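Die Gemeindeverwaltung Hosora informiert über die Beschlüsse der jüngsten Ratssitzung zur Neuordnung der Wasserversorgung im Ortsteil Filora. (1/6)

Der Rat hat der Erneuerung der Hauptleitung zwischen Dagdag und Filora zugestimmt. Betroffen sind 58 Hausanschlüsse. Die Eigentümerinnen und Eigentümer werden schriftlich benachrichtigt. (2/6)

Die Bauarbeiten beginnen im Mai und werden in vier Abschnitten ausgeführt. Die Zufahrt für Rettungsdienste bleibt durchgehend gewährleistet. (3/6)

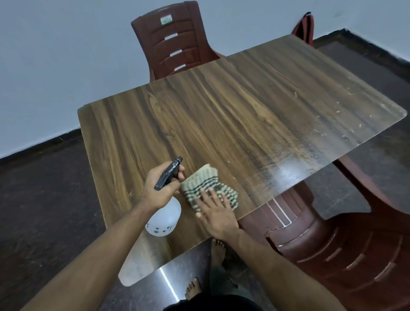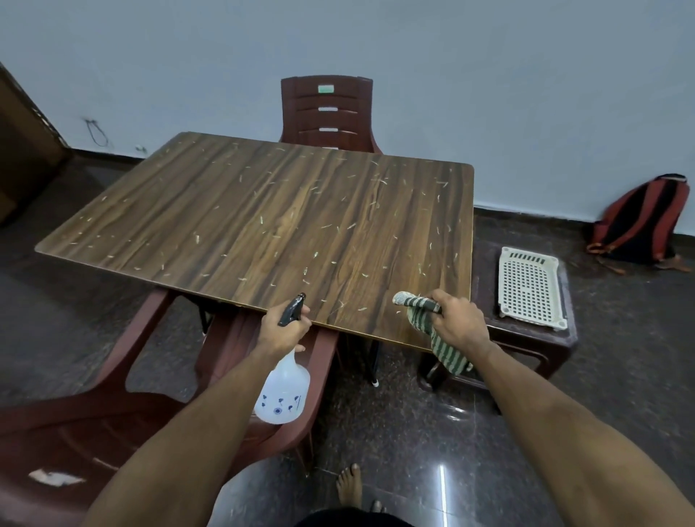 Zwei Aufnahmen, jeweils mit Tisch in Holzoptik.

Zur öffentlichen Anhörung sind 3677 Haushalte eingeladen. Stellungnahmen nimmt das Tiefbauamt, Frau Oana Ursu, schriftlich oder zur Niederschrift entgegen. (4/6)

Die Planunterlagen liegen im Bürgerbüro ab 9 Uhr zur Einsicht aus. Am Sonntag ist das Büro geschlossen. (5/6)

Ratsmitglied Kojo Mahama hat beantragt, die Gebührensatzung gesondert zu beraten. Der Antrag wurde an den Finanzausschuss verwiesen. (6/6)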